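The Water at Savarum

My aunt believed in the water. She believed in it the way other people believe in a bank, without ever having looked inside.

She had me drive her up to Savarum one Sunday in February, three hours on a road that had been patched so often it was mostly patches. She held her purse on her knees the whole way. In the purse was an envelope with 300 dollars in it, and I knew that because I had been at the kitchen table when she licked the flap.

"It's a donation," she said.

"To who?"

"To the spring."

I told her a spring didn't have much use for cash. She turned up the radio.

The story, if you haven't heard it, goes like this. In 1868 a mule driver with a bad leg sat down on a rock at the foot of the hill and put his foot in the water. He got up and walked to the coast. There is a sign that says so, put up by the Mansour Hotel, which also sells the water in two sizes. What the sign leaves out is what he went to the coast for, or whether he'd had a bad leg to begin with, or how anyone knew. A mule driver alone on a hill is his own only witness. I have worked 6 years in insurance claims and I would not have paid on that leg.

We parked behind the hotel. A boy in a yellow vest wanted to be paid for the spot, though there was no line painted on the ground and no other car. I paid him. My aunt said it was good of me, and that it would come back to me.

The lobby had a rack of bottles, a rack of postcards and a desk. The woman behind the desk had the softest voice I have ever heard on a person who was asking for money. She gave my aunt a form. One of the boxes said "Complaint," and I thought at last, a box for me, but it meant what was wrong with you.

My aunt wrote "hands."

It was her hands, that was true. They had been closing up for a couple of winters. She couldn't do the buttons on her good coat and had started leaving it open and saying she was warm. She had stopped playing cards. The doctor at Clandero had given her tablets, and she took them when she remembered and told everyone on the phone that they did nothing.

"And how did you hear of us?" the woman asked.

"Everybody knows about you," said my aunt.

I sat in a wicker chair and waited to be sold something. There was a pile of old magazines on the low table, and I left them where they were. 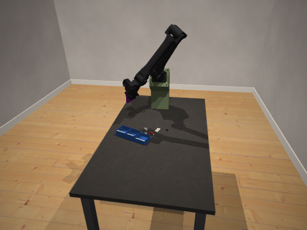
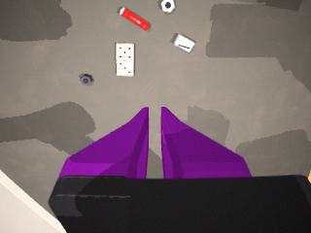 When I looked up my aunt had gone through the door marked Guests, and her coat was over the arm of the chair next to mine.

I asked the woman at the desk what was in the water.

"Minerals," she said.

"Which ones?"

"It's all natural."

"So is a snakebite," I said. She smiled like she'd had that one before, maybe that same morning.

I went outside and walked up to see where the stuff came from. There was a path, then a fence, then a low stone hut with a padlock on it. Along the back of the hut ran a pipe. I followed the pipe a good way up through the wet grass, ruining my shoes, until it met another pipe coming over the ridge from the other side. Stamped on the lid of the box where they joined was FEMEVITZ WATERWORKS. I know that name. It's on the bill that comes to my apartment.

I stood there a long time feeling very pleased. I had it all worked out, how I'd tell it in the car, and then how I'd tell it to my cousins. I even took off my glove and felt the lid, as if it might be fake, as if someone had gone to the trouble of planting it there to make a doubter happy. You have to check these things from both ends.

It could have been the overflow, of course. It could have been for the hotel kitchen. A box in a field doesn't say which way the water is going. But I didn't think of that until I was most of the way down, and by then I'd grown attached.

She was in the lobby when I got back, pink in the face, with her hair damp at the neck. She had a bottle under each arm – the large size.

"Well?" I said.

"It was lovely. You sit on a bench, and they bring it to you in a bowl. It's hot as soup." She looked down at my shoes. "Where have you been?"

"Up the hill."

"Was it nice?"

I opened my mouth. She had set the bottles on the chair and picked up her coat, and she was putting it on in the careful way she had, one sleeve and then a rest and then the other. She took hold of the top button. It went in. She took hold of the next one, and that went in too, slower, with her tongue between her teeth. The third one she fought with and gave up on.

Hot water loosens the joints. You can get the same from a dishpan. I've read that, and I said it to myself in nearly those words while the woman at the desk watched me, and I would say it to anybody now.

"Two," said my aunt. "Did you see that?"

"I saw it."

"And you drove me all this way with that face on."

The boy in the vest had moved on to some other patch of ground. I put the bottles in the trunk, wedged them with the blanket, and started the car. It was getting dark early, the way it does up there, and the patches in the road were hard to see before you were on them.

Past the first bend she asked me again what was up the hill.

"A fence," I said. "And some pipes."

"Well, it has to come down somehow," she said, and went to sleep with her hands in her lap.

The next month she asked if I was free to drive her, and I looked up the price of the room.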